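The low cabinets at Tremell

I have wanted to write about office storage for ages, so when the office manager at Tremell offered me an hour to talk about cabinets, I said yes before she had finished the sentence. She has looked after the open-plan floor there through two rounds of refurnishing and she is wonderful company on the subject of binders.

We started with height. The old floor had tall steel units along the aisle, and she disliked them from her first day. "You couldn't see who was in. People would walk the whole length of the office to find an empty chair." The replacements are low and light in color, with a top you can put things on. She ordered them from a dealer called Bolura and still sounds pleased about it. "The minute the tall ones went, we had daylight down the aisle. I kept walking up and down just to enjoy it!"

The tops, of course, get used. I asked if she minded papers being left out on them. She laughed for quite a while. "I used to. I had a clear-surface rule and I went around every evening like a hall monitor. Now I think a binder on top of a cabinet means a person is working on something. If it's still there the next week, then I ask."

Clearing out what went inside was the bigger job. Before the move she had 224 binders on her list, many of them carrying the name of Olaniyan, a supplier the firm had stopped using long before. She opened every one. "It took me all of September, and I loved it. You learn the history of a place that way. There was a whole folder about a coffee machine." By the end she was down to 100, and she wrote the spine labels herself, small white ones, because the big ones peel at the corners.

I wanted to know how she decides what a compartment is for, and she got very animated, pulling her chair over to draw it for me on the back of a delivery note. Her system is one shelf per cabinet and no more. Binders in current use go on the shelf or on the top. The space underneath is left free until a project needs it.

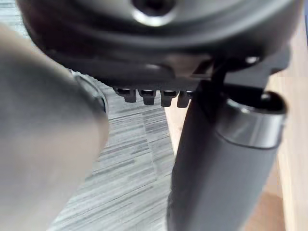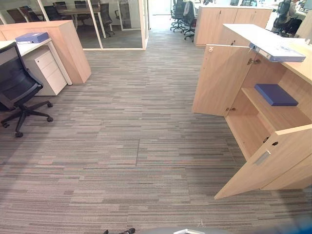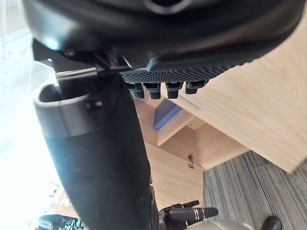 A reader who heard I was writing this up wanted me to ask about binders stored flat, and argued that they should always stand upright, spine out, or the rings go out of line after a year and the pages start to catch.

She took that one happily. "For a full binder, I agree completely. Stand it up. But a thin one with no neighbors just slides over on its own, and then the covers bend. Lay it down until it has company." Her exception is the Molovus project, whose binders are so overstuffed that she has given up and splits them whenever they stop closing.

Then we got on to locks, and I could have stayed all afternoon. She keeps the spare keys on one board, tagged by cabinet, and tests them once a year with the doors wide open. "Always open! If the key snaps, you can still get at your papers." Hinges get checked on the same round. She carries a screwdriver in her cardigan pocket for this and showed it to me with real pride.

What would she change? Carpet tiles, she said at once, in a plainer pattern, so that dropped paper clips are easier to find. She has a sample book at home and has already marked two pages.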